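Dlamini household produce series, notebook 2
August, second sitting at the Dredeo apartment
Main room, dining table

Purpose of entry

To record the setting of the mixed fruit plate at the Dredeo apartment, the condition of the room, and changes to the working procedure agreed after the first sitting. The storage results from the first sitting are entered separately and are not repeated.

Background

The series compares fruit kept on an open plate in an occupied room with fruit from the same purchase kept in a refrigerator drawer. The household is asked to go on using its table in the ordinary way. Fruit may be moved, taken off the plate and put back, provided that it is not eaten before the closing weighing. The first sitting was closed early for that last reason.

Weighing

The Floltau bench scale was leveled on the kitchen counter and checked with the 400 g and 600 g weights singly. Both readings were within the tolerance given on the inside cover. The capacity of the scale is 3,000 g, and the loaded plate is well under it. Each fruit was weighed alone before the plate was made up, and the plate was weighed empty. The drift noted in the last entry did not recur after the scale had been left switched on for 10 minutes. This warm-up should be treated as part of the procedure from now on.

Tomatoes are entered under fruit for the purposes of the record sheet. The question was raised again and the decision stands.

Table and plate

The light blue and white checked tablecloth was left in place. At the first sitting it was taken off, and the household found the bare table inconvenient. The cloth has one practical use for the record: the checks give a rough reference if a fruit is put down beside the plate and has to be located later from the photographs. They should not be used for measurement, as the cloth can be pulled along the table by anyone sitting down.

The cream-colored plate is now the standard plate for the series. It replaces the deep bowl, in which the lower fruit could not be inspected without lifting out everything above it.

The tomatoes go at one end and the small brown fruit at the other. The orange citrus is placed toward the middle with a plum between, and the larger green and yellow fruit goes to the back, where it does not hide anything. The plums are the most easily marked and should not be placed beneath anything heavy. Two of the purchased plums had stem-end splits and were excluded before weighing.

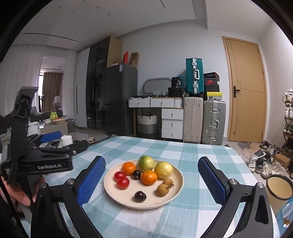
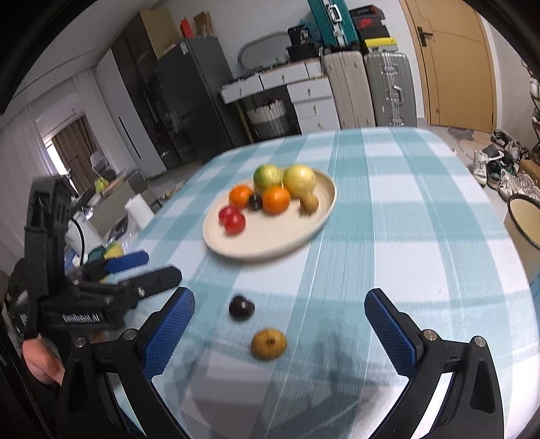 Cream plate on the checked cloth. In the second photograph a dark plum and a round, brownish-yellow pear are on the cloth near the plate.

Notes on identification

The purchase sheet and the labels written at the table do not agree for all items. Small brown fruit has been entered under more than one name, and a green fruit written down as citrus by one colleague was written down as an apple by another. Photographs are not a sufficient basis for correcting either sheet. Identification should be settled when the fruit is handled for weighing, and the weighing sheet should be the one that governs. Until the sheets have been reconciled, results for the brown and green items are to be reported by color and size only.

Fruit found on the cloth is to be recorded as "off plate" with the time of the observation. It remains part of the plate group. It should not be put back by the person making the observation unless it is likely to roll off the table.

Room

The room is furnished and in daily use. A dark gray refrigerator stands beside a tall wardrobe with a dark glass front, and cardboard boxes are stored on top of the wardrobe. There is a white drawer unit and desk along the same part of the room, with a teal hard-shell suitcase on the drawers and shoeboxes stacked beside a black bag. A beige suitcase and a silver one stand on the floor. The shoe rack is next to the wooden door, and further pairs of shoes are on the floor in front of it.

None of this needs to be moved for the series. The drawer unit had been suggested as a place for the room recorder, but there is no free surface on it worth relying on, and the suitcase would shield the sensor. The Elto recorder has been assigned to the dining table, on the side away from the doorway. Its position is to be marked on the plan at the front of the notebook. If it is moved to make space for a meal, the time should be written down and the reading for that hour discarded.

White curtains hang by the doorway to the next room. The household has been asked to leave them as they would normally be — no instruction on opening or closing is to be given. Their position should be entered at each visit, together with the state of the ceiling light.

Procedure for later visits

1. Enter the time of arrival and the position of the curtains.
2. Photograph the plate before anything on it is touched, and include some of the cloth on each side.
3. Record fruit found off the plate.
4. Switch on the scale and wait 10 minutes.
5. Weigh each fruit alone. Return it to the same part of the plate.
6. Examine the underside of the plums and tomatoes while they are in the hand. Soft areas are to be sketched on the sheet.
7. Weigh the refrigerator group last, without leaving it out on the counter in the meantime.

Matters outstanding

The purchase sheet for the refrigerator group gives no time of purchase. It should be taken from the store receipt if this has been kept.

The pears were firmer at purchase than those used in the first sitting, and a direct comparison between sittings may not be justified. A note to this effect should accompany any table circulated outside Dlamini.

A second copy of the plate plan is required for the apartment. The present copy has been folded so often that the box for the left-hand end cannot be read.

Next weighing at 4:30 p.m., same table. Bring spare record sheets and the soft pencil.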